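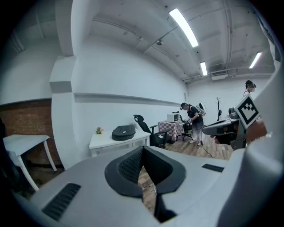

Napaporn Srisuk thinks my rye starter is too cold and too wet, and that I should stop blaming the flour. She wrote it in pencil at the bottom of the last entry, with two underlinings under "too wet", so I'm taking it seriously!

Mar 5, 2026

Right, so a fresh page and a fresh start on the rye. For anyone picking this book up after me: the aim is a plain sour rye tin loaf, mostly wholegrain, that slices cleanly the day after baking and doesn't have that gluey line along the bottom. We had one lovely one in November and I have been chasing it ever since. I did write the recipe down that time. What I didn't write down was how warm the starter was or how long it sat, and those are the two things I now want to know more than anything.

Flour is the Nirarwood dark rye, from the sack opened last week. It smells fantastic, a bit like hay and malt, and it drinks water like mad for the first ten minutes and then seems to give half of it back. I've noticed this before with rye but never so strongly. You mix it, it looks like wet sand, you think it needs another splash, you add the splash, and by the time you've washed your hands it is soup. Note to self: no more splashes. Write the water down, weigh it, pour it, walk away.

Starter. Following Napaporn's pencil I split the old one into 2 jars. Jar A carries on as before, equal weights of flour and water, on the shelf by the window. Jar B is stiff, 162 g rye to 81 g water plus a spoonful of the old starter, and it lives on top of the proving cupboard where it's properly warm. I had to knead B in my hand to get the last of the flour in. It felt like modelling clay and I was sure I'd killed it.

I hadn't! By mid-afternoon B had domed and cracked all over the top like a dry pond, and when I broke it open it was full of little holes and smelled of apples. A had also risen but it smelled sharper, nearly like nail varnish, and it fell the moment I nudged the jar. So first point to Napaporn. I still want to see what happens if A gets the warm spot and B the window, because at the moment I've changed two things at once, and Anneliese Gerlach will point that out as soon as she reads this (hello Anneliese, yes, I know).

The scald. I've gone back to scalding a portion of the flour, boiling water straight over it with the caraway, stirred hard, lid on, left until it's barely lukewarm. I tasted it at every stage. Raw and pasty at first, then after a couple of hours it turns sweet, really sweet, like the bottom of a porridge pan, and the colour goes from grey to milky coffee. I love this part more than any other step in breadmaking. If you've never done it, do it once just to taste the spoon.

One caution. The lid needs to be a proper lid. I used a plate and the top dried into a skin, which I then stirred in like an idiot, and I was picking out rubbery bits for ages. They don't dissolve. Take the skin off and bin it.

Dough. Scald, starter B, rest of the flour, salt, a little dark syrup. Mixed with the wet hand, scraped down, mixed again. There's no point in kneading this stuff and I've stopped pretending there is. What I do think matters is how smooth the top is when it goes in the tin. Wet spatula, press into the corners, then smooth it as if you were icing a cake. The Panyasiri tin is the better of the two for this because the sides are straighter and the corners aren't so tight. The Trurnport one is heavier and holds the heat nicely but I always get a bubble trapped at the seam end.

I dusted the top with flour and waited for it to crack, which is the only sign I trust for rye. Pinholes first, then fine lines, then lines you could lose a grain of rice in. Go at the pinholes! I've waited for the big cracks too many times and every one of those loaves had a sunken lid.

Bake. Very hot to begin, lid of foil, then down to moderate with the foil off, and the last stretch out of the tin directly on the shelf so the sides firm up. The smell when the foil came off was ridiculous. Caraway and toffee. The top crust was dark but not bitter, and it rang when I knocked on it, though I don't set much store by that with rye. Wrapped in a cloth once cool and put away from temptation.

Well, mostly away. I cut the end off before leaving, which is against my own rule. Still tacky on the knife, as you'd expect, but the crumb was even right to the base and there was no glue line that I could find. Taste is milder than November, rounder, and the sourness comes late. I think it wants a touch more salt. The rest stays wrapped till tomorrow and then we'll slice it properly and argue.

Things to try next, in no sort of order:

Swap the jars over as above, same weights, and smell both before feeding.

Leave the syrup out. With the scald this sweet I'm not convinced it's doing any work beyond the colour.

Hodent fine rye for the scald and Nirarwood for the dough. Anneliese swears the fine stuff goes sweeter and quicker. I'd like to taste them side by side, in two bowls, with the kettle boiled once for both.

Toast the caraway? I've always thrown it in raw. A dry pan for a minute might be lovely or might be too much.

Get a lid.

Napaporn, if you're reading, please write in ink this time, the pencil rubs off on the facing page. And what do you do with the leftover stiff starter? Mine has gone into a jar at the back of the fridge with a label on it. I had a go at crackers with the sloppy one (rolled thin, seeds, hot oven) and they were very good but they welded themselves to the tray.

Proving cupboard top shelf runs warmer at the left, by the way. B is on the left. Please don't move it.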